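Kinnear Household Advice
Care of Small Drawer Units

Residents often report that the drawers of bedside cabinets stick, sag or close unevenly. Most of these faults can be corrected at home with a screwdriver, a soft cloth and a plain white candle.

Before any work begins, the cabinet should be emptied and the lamp unplugged and set aside. Units of up to 22 pounds may be lifted by one adult. Heavier pieces should be moved by two.

Drawers that stick
Remove the drawer and wipe both side walls and the channels in which they run. Rub candle wax along the lower edges, return the drawer and open and close it several times. Oil should not be used, as it collects dust and stains clothing.

Drawers that sag
Check the screws by hand, beginning with those at the front panel. A screw that turns without gripping should be taken out and the hole packed with a matchstick and wood glue. Allow the glue to set overnight.

Marks on painted surfaces
Use warm water with a little dish soap. Abrasive pads leave a dull patch — even the finer grades — and are not recommended.

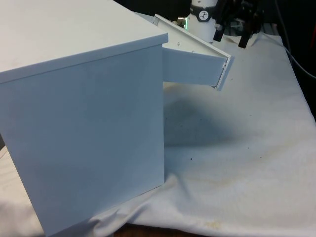 White furniture shows handling sooner than darker finishes, and the sides are frequently missed in weekly cleaning. Spread a cloth beneath the cabinet before starting, to protect the table. Faint smudges on a side panel such as this one should be wiped from top to bottom with a damp cloth, then dried at once. Pull the drawer partly out as well, so that its side wall and thin upper rim can be dusted.

Questions may be addressed to Iolanda Cavalcanti at the Vumescombe office.

Last reviewed 5 February 2021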